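처음 가는 공연장, 좌석 배치도 보고 자리 고르는 법

2025년 11월 28일 | 공연 관람 가이드

공연 예매 화면에서 제일 설레는 순간은 역시 좌석 배치도가 뜰 때죠! 그런데 처음 가는 공연장이면 설렘이 금방 당황으로 바뀝니다. 동그라미 수백 개가 색깔별로 깔려 있고, 위쪽에서는 선점 시간이 줄어들고, 어느 자리가 좋은지는 하나도 모르겠고요. 저도 예전에는 무조건 무대에서 가까운 동그라미부터 눌렀습니다. 그러다 맨 앞줄 끝자리에서 두 시간 내내 스피커 옆면과 바이올린 주자의 등을 보고 온 뒤로 배치도를 공부하기 시작했어요. 해 보니 이게 정말 재미있습니다. 같은 값으로 훨씬 좋은 자리에 앉을 수 있고, 때로는 더 싼 자리가 더 마음에 들기도 하거든요.

예로 드는 곳은 제가 가장 자주 가는 히스소프 홀(Histhorpe Hall)과 브리스트컴 극장(Bristcombe Theatre)입니다. 예매는 두 곳 모두 Jetby에서 했고, 다른 예매 사이트를 쓰더라도 순서는 똑같이 따라 할 수 있어요.

준비할 것

- 예매 사이트 계정 (로그인과 결제 수단 등록까지 미리)
- 공연장 홈페이지에 있는 좌석 배치도
- 공연 정보 페이지 (편성, 자막 유무, 무대 형태)
- 메모장 하나. 종이든 휴대폰이든 상관없어요.

1단계. 공연 종류부터 적기

배치도를 열기 전에 메모장에 공연 종류를 한 줄로 적어 주세요. "피아노 독주회", "뮤지컬, 자막 있음", "밴드, 1층 스탠딩" 정도면 됩니다. 별것 아닌 것 같아도 이 한 줄이 나머지를 거의 다 결정합니다.

피아노 독주회라면 객석에서 봤을 때 왼쪽이 인기가 많습니다. 연주자의 손이 보이는 쪽이니까요. 다만 소리만 생각하면 오른쪽도 좋습니다. 뚜껑이 오른쪽으로 열려 있어서 울림이 그쪽으로 시원하게 나옵니다. 저는 처음 듣는 곡이면 왼쪽, 좋아해서 외우다시피 한 곡이면 오른쪽을 고릅니다.

관현악은 조금 뒤로 물러나는 편이 좋아요. 앞줄에서는 현악기가 크게 들리고 뒤쪽 관악기는 보면대와 사람들 사이로 숨어 버립니다. 1층 중간보다 살짝 뒤, 아니면 2층 앞줄에서 들으면 악기들이 한 덩어리로 섞여서 올라오는데 그 느낌이 참 좋습니다!

뮤지컬과 연극은 표정이 중요하니 1층 중앙 앞쪽이 먼저 떠오르지요. 그런데 군무가 많은 작품은 높은 데서 봐야 대형이 보입니다. 작품 소개에 안무 이야기가 길게 나온다면 2층 앞줄도 꼭 후보에 넣어 보세요.

실내악은 가까울수록 즐겁습니다. 숨소리, 활이 줄에 닿는 소리, 서로 눈을 맞추는 순간까지 다 공연의 일부예요. 작년 3월 히스소프 홀에서 바히디 4중주단(Vahidi Quartet)을 셋째 줄에서 들었는데, 악장 사이에 제2바이올린 주자가 활에 걸린 털 한 올을 떼어 내는 것까지 보였습니다. 이런 건 뒤에서는 절대 못 봐요.

2단계. 배치도에서 무대 방향과 통로 찾기

이제 배치도를 엽니다. 맨 먼저 할 일은 무대가 어느 쪽에 있는지 확인하는 것입니다. 대부분 위쪽에 있지만 아래쪽에 그려 놓은 곳도 있고, 무대가 객석 가운데로 들어온 곳도 있습니다. 무대가 아래쪽이면 화면의 왼쪽과 오른쪽이 실제로 앉았을 때와 어떻게 맞는지 한 번 머릿속으로 돌려 보세요. 피아노 손 보이는 자리라고 좋아하며 예매했다가 반대편에 앉는 일이 의외로 흔합니다. (제 이야기입니다.)

그다음은 통로입니다. 세로 통로 바로 옆자리는 한쪽 어깨가 자유롭고 시야가 비스듬히 트여서 좋아요. 가로 통로 바로 뒷줄은 더 좋습니다! 앞에 사람이 없거나 멀리 있고, 다리를 뻗을 수 있는 곳도 있으니까요. 다만 늦게 들어오는 관객이 지나다닐 수 있다는 점은 감안하세요.

브리스트컴 극장은 1층 중간에 가로 통로가 있는데, 그 바로 뒷줄이 제가 제일 좋아하는 자리입니다. 앞 구역 뒤쪽과 가격 등급이 같은데 시야는 비교가 안 돼요.

3단계. 좌석 번호 규칙 읽기

좌석 번호는 공연장마다 붙이는 방식이 다릅니다. 흔히 만나는 방식은 이렇습니다.

- 왼쪽부터 순서대로: 1번이 왼쪽 끝이고 숫자가 커질수록 오른쪽입니다.
- 구역별로 새로 시작: A구역 1번, B구역 1번이 따로 있습니다. B구역 1번이 오히려 중앙에 가까울 수 있어요.
- 홀짝으로 나누기: 중앙을 기준으로 한쪽은 홀수, 한쪽은 짝수입니다. 이 경우 7번 옆자리는 8번이 아니라 9번입니다.

둘이 갈 때 특히 조심할 것이 홀짝 방식입니다. 연속된 숫자를 골랐는데 통로를 사이에 두고 멀찍이 떨어질 수 있거든요. 배치도에서 두 자리가 실제로 붙어 있는지 그림으로 확인하세요.

히스소프 홀은 구역별 방식이고 한 줄이 16석인 구역이 가운데에 있습니다. 그러니까 그 구역에서는 8번과 9번이 정중앙이지요. 이런 식으로 공연장마다 "중앙 번호"를 하나 적어 두면 다음번 예매 때 손이 정말 빨라집니다.

줄 이름도 한 번 보세요. 알파벳을 쓰는 곳은 숫자 1과 헷갈리는 I, 숫자 0과 헷갈리는 O를 빼는 경우가 있습니다. 오케스트라 피트를 객석으로 쓰는 날에는 A열 앞에 AA열이 생기기도 하고요. 반대로 피트에 오케스트라가 들어가면 C열이나 D열이 실제 첫 줄이 될 수도 있습니다. 예매 화면에서 앞의 몇 줄이 통째로 비활성이라면 이 경우를 떠올려 보세요.

4단계. 높이와 경사 확인하기

평면도에는 높이가 안 나옵니다. 그래서 1층 뒤쪽과 2층 앞쪽을 비교할 때 다들 헤매지요. 이때는 공연장 홈페이지의 객석 사진이 큰 도움이 됩니다. 계단식으로 올라가는지, 앞쪽 몇 줄이 평평한지 살펴보세요.

앞줄이 평평한 공연장에서는 앞 사람 머리가 가장 큰 변수입니다. 좌석이 엇갈려 배치되어 있으면 훨씬 낫고요. 배치도에서 동그라미가 위아래로 똑바로 맞춰져 있는지, 반 칸씩 어긋나 있는지 확대해서 보면 알 수 있는 곳도 있습니다. 반 칸씩 어긋나 있으면 저는 혼자 박수를 칩니다.

2층 맨 앞줄은 난간이 함정이에요. 키에 따라 난간이 무대 앞부분을 가릴 수 있습니다. 히스소프 홀 2층 첫 줄은 몸을 세우고 앉으면 괜찮지만 등을 기대면 지휘자 발밑이 사라집니다. 둘째 줄이 더 편했어요. 또 1층 뒤쪽에서는 2층 바닥이 천장처럼 덮인 자리를 조심하세요. 소리가 답답해질 수 있고, 무대가 높은 작품은 윗부분이 잘립니다.

5단계. 시야 제한석 제대로 따져 보기

배치도에 "시야 제한"이라고 표시된 자리는 무조건 피해야 할까요? 저는 오히려 꼼꼼히 들여다봅니다! 무엇이 가리는지에 따라 보물일 수도 있으니까요.

기둥 때문이라면 대체로 피하는 편이 좋습니다. 측면 각도 때문이라면 공연에 따라 다릅니다. 세트가 없는 독주회나 실내악은 무대 한쪽 구석이 안 보여도 큰 지장이 없어요. 난간 때문이라면 자기 앉은키를 생각해 보세요. 기술 장비나 음향 콘솔 때문이라면 공연마다 위치가 달라지니 공연장에 물어보는 게 빠릅니다.

브리스트컴 극장의 왼쪽 발코니 시야 제한석은 무대 왼쪽 뒤편이 안 보입니다. 성악 독창회를 거기서 봤는데 가수와 피아니스트가 모두 잘 보였고, 정면 좌석보다 훨씬 저렴했어요. 반면 같은 자리에서 연극을 봤을 때는 중요한 문이 하필 왼쪽 뒤편에 있어서, 누가 들어왔는지를 목소리로 맞혀야 했습니다.

6단계. 예매 연습하기

자, 이제 실전 전에 연습을 한 번 합니다. 이미 판매 중인 다른 공연을 같은 공연장에서 하나 골라 좌석 선택 화면까지만 들어가 보세요. 확대와 축소가 어떻게 되는지, 구역을 먼저 눌러야 하는지, 선택 취소는 어떻게 하는지 손에 익혀 두면 마음이 아주 편해집니다. 연습이 끝나면 결제하지 말고 선택한 자리를 꼭 풀어 주세요. 다른 분이 그 자리를 기다릴 수도 있어요.

메모장에는 후보를 세 개 적습니다. 저는 이렇게 씁니다.

1순위: 1층 중앙 구역, 가로 통로 뒷줄, 중앙 번호 근처
2순위: 2층 둘째 줄 중앙
3순위: 1층 왼쪽 구역의 안쪽 통로석

구체적인 번호 하나만 노리면 그 자리가 사라지는 순간 머리가 하얘집니다. "이 줄의 이 근처"처럼 넓게 잡아 두면 바로 옆으로 옮겨 갈 수 있어요.

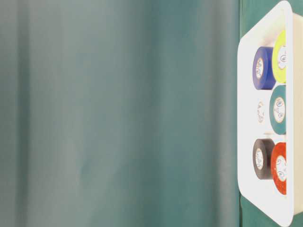 청록색 천과 흰색 트레이

7단계. 결제 전 마지막 확인

자리를 잡았다면 결제 버튼을 누르기 전에 잠깐만 멈춰서 다음을 확인해 주세요.

- 날짜와 회차. 낮 공연과 저녁 공연을 바꿔 누르는 실수가 제일 많습니다.
- 층, 구역, 열, 번호. 메모와 대조합니다.
- 수수료를 포함한 총액.
- 취소 마감 시각과 취소 수수료.
- 수령 방법. 모바일 티켓인지, 현장 수령인지.

총액은 꼭 끝까지 보세요. 지난번에는 티켓값 144달러를 보고 들어갔는데 수수료가 붙어 결제 화면에는 146달러가 찍혀 있었습니다. 이 정도면 반가운 편이지만, 사이트나 수령 방법에 따라 차이가 더 클 수 있어요. 같은 공연의 2층 둘째 줄은 78달러였는데, 솔직히 다음에는 그 자리로 가려고 합니다. 소리가 정말 좋거든요!

재판매 좌석이 섞여 나오는 사이트라면 원래 가격과 판매 가격을 나눠서 봐야 합니다. 좌석 표시 색이나 모양이 다른 경우가 많으니 범례를 먼저 읽어 주세요. 범례는 배치도 구석에 작게 있거나 물음표 버튼 안에 숨어 있습니다.

원하는 자리가 없을 때

매진이거나 구석 자리만 남았다고 바로 포기하지 마세요. 결제를 끝내지 않은 자리는 선점 시간이 끝나면 다시 풀립니다. 조금 있다가 새로 고침을 해 보면 멀쩡한 중앙 자리가 툭 나타나기도 해요. 취소 수수료가 올라가기 직전에도 표가 꽤 나옵니다. 공연 안내에 적힌 취소 수수료 구간을 보고 그 전날 밤에 들어가 보는 것이 제 방법입니다.

공연 직전에 나오는 자리도 있습니다. 무대 장비 배치가 확정되면서 막아 두었던 좌석을 푸는 것인데, 위치가 좋은 경우가 많아 저는 공연 당일 오전에도 한 번 확인합니다. 혼자 간다면 훨씬 유리해요. 두 자리씩 팔리고 남은 한 자리가 중앙에 콕 박혀 있을 때가 있거든요.

일행과 꼭 붙어 앉아야 하는 게 아니라면 앞뒤로 나눠 앉는 것도 해 볼 만합니다. 앞뒤 좌석은 쉬는 시간에 고개만 돌리면 이야기할 수 있어서 통로를 사이에 둔 옆자리보다 가깝게 느껴집니다.

다녀온 뒤에 할 일

집에 오는 길에 앉았던 자리를 메모장에 남겨 주세요. 길게 쓸 필요 없습니다. 제 메모 몇 개를 옮겨 볼게요.

히스소프 홀 1층 중앙 셋째 줄: 실내악 최고. 무대가 약간 높아서 목은 조금 아픔.
히스소프 홀 2층 둘째 줄: 관현악은 무조건 여기. 팀파니가 또렷함.
브리스트컴 극장 1층 통로 뒷줄: 다리 편함. 자막 화면도 고개 안 들고 보임.
브리스트컴 극장 왼쪽 발코니: 독창회만. 연극은 안 됨.

메모가 쌓이면 배치도를 볼 때마다 거기서 들었던 소리가 같이 떠오릅니다. 쉬는 시간에 자리에서 일어나 다른 구역 쪽을 슬쩍 둘러보는 것도 추천해요. 통로에 서서 무대를 한 번 바라보기만 해도 그 구역의 각도를 알 수 있습니다.

덧붙임: 자막이 있는 공연은 자막 화면의 위치를 미리 확인하세요. 무대 위쪽에 달리면 앞줄에서는 고개를 계속 들어야 하고, 양옆에 세워지면 반대편 끝자리에서 글자가 비스듬히 보입니다. 공연 정보 페이지에 없으면 공연장에 전화로 물어봐도 친절하게 알려 줍니다.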